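Section 4: Checking the wrist camera and finger pads

Do this after any pad change, after any collision, and whenever the Workitz arm starts picking up two cloths and pretending it meant to.

1. Press Pause on the pendant and wait for the light on the base to go steady. Steady, please – the slow blink means it is still thinking about moving.

2. Wipe the camera window with the dry cloth from the kit. Glass cleaner leaves a film that the camera will treat as fog.

3. Check both finger pads for lint and splits. Change them as a pair, using part 723. One new pad and one old one will grip like a man wearing one shoe.

4. Set the table lamp so that the glare stays soft. The picking software copes badly with white cloth on a pale table at the best of times.

5. Load program 315 and let the arm take one white item from beside the basket. Pause it with the cloth held up and look at the wrist view. Both fingers should show at the bottom, with the fabric bunched between them.

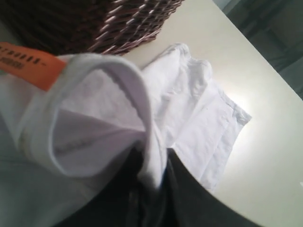
Evaristo Bautista adds that on the Varela cell he runs step 5 twice, with a thick hem the second time, as worn pads will often manage a single layer and then give up on a seam.

6. If the fingers sit off to one side, loosen the camera bracket, nudge it, tighten it and go back to step 5. Expect to do this more than once.

CAUTION: Keep your hands out of the gripper while the arm is paused. Paused is not off.

Note: Error 804 means the camera cable has worked loose. It does not mean the camera is broken, whatever the pendant says.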